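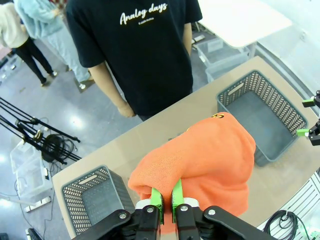

Green pads close on a fold of orange knit at the Cavano sorting cell, Kutuvthorpe.

The brochure for Cavano says the cell "minds itself." Müzeyyen Gündoğdu, who minds it, keeps a drawer of spare fingertips, two hex keys and a notebook with a December entry that reads, in full, "left pad again."

On paper the job is dull. Two arms share a tan table, pull garments off a pile and drop them into grey slotted baskets. Ekinci, the firm behind it, claims 800 garments a shift. I asked to see a shift like that and was offered a morning instead.

Most of what I saw was preparation. The baskets have to go back in the same spots, and a nudge of a few millimetres is enough to bring a finger down on a rim. Gündoğdu checks them by eye, then with a steel ruler, then has a colleague stand across the table while the arms run through their reaches at quarter speed. The cables get a look too. A loop that hangs nicely with the arm folded can pull tight with it stretched.

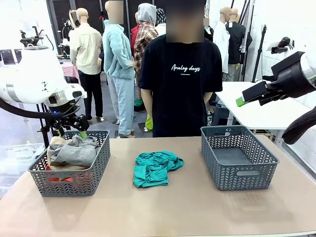
The trouble with soft things

Cloth is where the sales pitch gets thin. A T-shirt never lies the same way twice, and the pads that grip it pick up lint until they slide. Gündoğdu wipes them at every break and swaps them after 400 picks. The manual says 1,000. "The manual was written with new pads and clean shirts," she told me.

Swapping a set means stopping the cell, backing out the screws, seating the new pads square and closing the fingers on a paper strip to feel for drag. Then come the test lifts: one garment, up, hold, down.

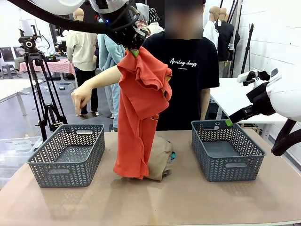
She does this with a person on the far side of the table calling out which basket is meant, and it's slow. I timed one full swap and check at 295 seconds, and she was hurrying for my benefit. Ekinci's output figure leaves that time out, along with the wiping and the ruler.

The wrist cameras are another chore. Each one sits on a plastic mount, and a mount that has worked loose will send the fingers down beside the cloth they were aimed at. Her fix is a dab of paint across each screw head — if the line breaks, the screw has moved.
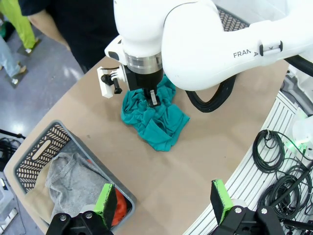

None of it is hard, and she is good at it. But it's skilled work, and the Gusard warehouse, which is thinking of buying two cells, has budgeted for no one to do it. I put that to Ekinci and was sent the brochure again.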